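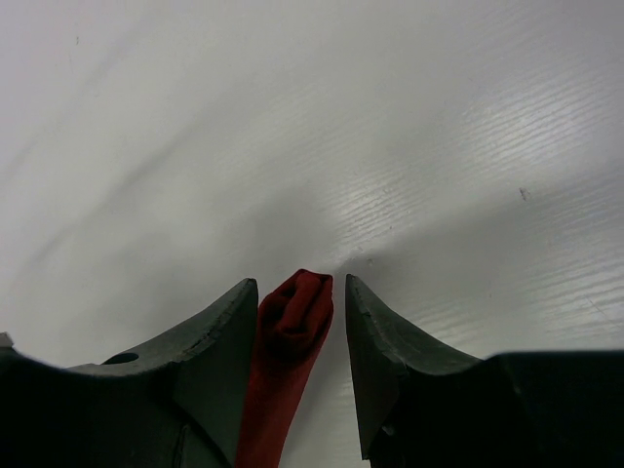

*Cellule Uvia : doigts de préhension ouverts autour d'un textile rouge, usure visible près des pointes. Photo Pridiline, libre de droits pour la presse.*

**COMMUNIQUÉ DE PRESSE – août**

# Pridiline publie la procédure d'entretien de sa cellule à deux bras Uvia

Mindirby. Diffusion immédiate.

Pridiline met à disposition de ses clients, et de tous ceux que ça intéresse, la procédure complète d'entretien de la cellule Uvia. Deux bras face à face, un plateau blanc, du linge de table à manipuler. Sept points de contrôle. 27 minutes quand tout va bien, montre en main, à l'atelier de Mindirby.

Jusqu'ici la procédure circulait en interne, sur une feuille plastifiée plus plusieurs mails. Plus personne ne savait quelle version était la bonne. Les clients appelaient, on répondait au téléphone, on répondait parfois deux choses différentes. Le document est désormais unique, daté, téléchargeable sans compte.

## Pourquoi maintenant

Première installation hors de nos murs chez Leblanc, location de linge et de couverts pour traiteurs. Au bout de quelques semaines de service, prises ratées sur les serviettes pliées. Pas toutes. Toujours le même bras. On a soupçonné le logiciel, évidemment, et perdu trois jours dessus. C'étaient les doigts : face interne polie par endroits, écaillée à la pointe, et un léger défaut d'alignement en plus. Une fois les doigts changés et le zéro refait, Leblanc a pu reprendre la production dans la matinée.

D'où la décision d'écrire tout ça proprement.

## Ce que contient la procédure

Mise hors tension d'abord, bras soutenus. Un bras Uvia non alimenté ne tient pas sa position, il descend. Le document insiste, nous aussi.

Puis les embases. Chaque bras repose sur une plaque noire fixée au rail aluminium, en façade du plateau. Serrage vérifié à la clé dynamométrique, en croix. Un jeu minuscule au pied et c'est tout le repérage qui part au bout du bras.
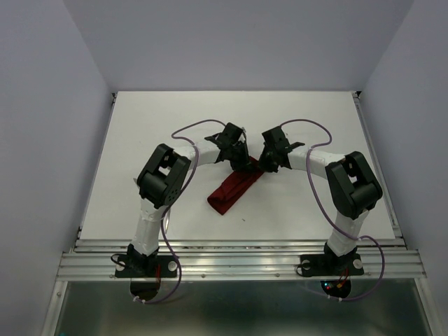 Viennent ensuite les câbles. La gaine violette passe en boucle au-dessus de chaque bras et redescend vers l'embase : il faut du mou, assez pour que le poignet tourne sans tirer, pas au point d'accrocher le bras d'en face. C'est le point le plus souvent négligé. Vérifier à la main, bras en position haute, puis au croisement des deux pinces au centre. Si la gaine est marquée ou pincée, on remplace, on ne met pas de ruban adhésif.

Articulations : écoute à vide, vitesse lente, un axe à la fois. Un servo qui gratte se change entier. Pridiline ne fournit pas de pignons au détail, la question revient souvent, la réponse reste non.

Voyants sous l'embase : relever leur état avant de couper et après remise en route. Noter les deux sur la fiche.

## Les doigts, point cinq

Le gros morceau du document. Les doigts sont des pièces d'usure, à traiter comme telles. Contrôle visuel de la face interne et de la pointe, puis brossage à sec. Le textile laisse des fibres partout, surtout sur les bords, et une fibre prise entre le doigt et l'ourlet suffit pour fausser une prise. Pas de solvant. Pas d'air comprimé non plus, ça envoie les peluches dans le mécanisme.

Test de prise ensuite, avec un tissu plié. Toujours le même, gardé dans la boîte d'entretien et lavé de temps en temps.

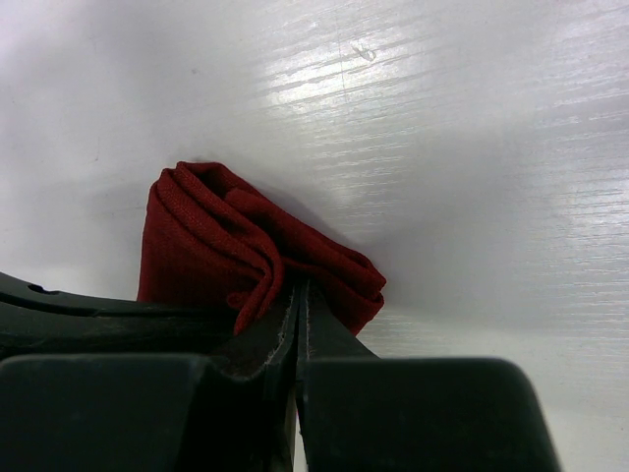
*Temps de lecture : 3 minutes*

Le tissu doit être pincé par le bas, tenu, soulevé, reposé. Sept prises de suite sans glissement et le doigt est bon pour le service. Une seule prise ratée, on recommence la série depuis le début après brossage. Deuxième échec : on change la paire. Jamais un doigt seul, l'usure est rarement symétrique et un doigt neuf contre un doigt fatigué donne une prise de travers.

Rien de sorcier, mais il faut le faire dans l'ordre. Le brossage avant le test, pas l'inverse.

## Plateau et remise à zéro

Nettoyage du plateau au chiffon microfibre. Les taches et points sombres sur le blanc gênent la vision, surtout dans les zones qui brillent ; s'ils ne partent pas, les signaler sur la fiche avec leur emplacement. Refaire ensuite le zéro de chaque bras, puis le zéro commun.

Dernière étape, l'essai complet avec tissu plié et cuillère posée dessus. Le métal reflète, le tissu se déforme, les deux ensemble révèle vite un mauvais réglage. Si l'essai passe, la cellule repart en service. Sinon retour au point deux. 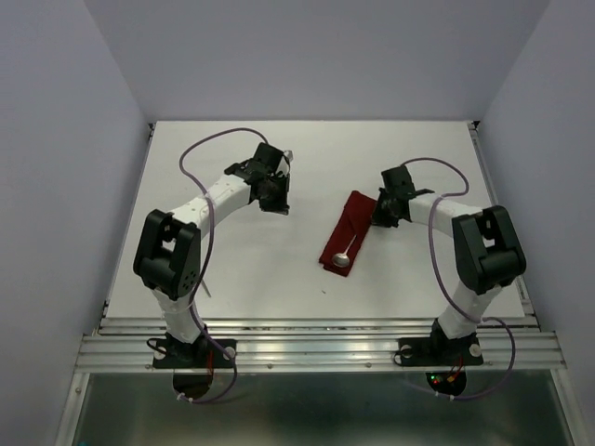 Didier Lemaire, lui, aurait préféré un document plus court : selon lui, « un technicien pressé lit le début et la fin, donc mettez les doigts et les câbles en premier, le reste suivra ». La remarque a été retenue en partie. Une fiche recto reprend les deux points en tête, la procédure longue garde son ordre.

## Disponibilité

Procédure et fiche recto disponibles dès ce mois d'août, en français. Version anglaise à suivre, la traduction est en relecture. Les paires de doigts de rechange sont en stock à Mindirby et expédiées avec une fiche de contrôle vierge.

Les clients sous contrat recoivent l'ensemble automatiquement, rien à demander.

**Contact presse :** Pridiline, atelier de Mindirby, service communication. Visuels haute définition sur demande.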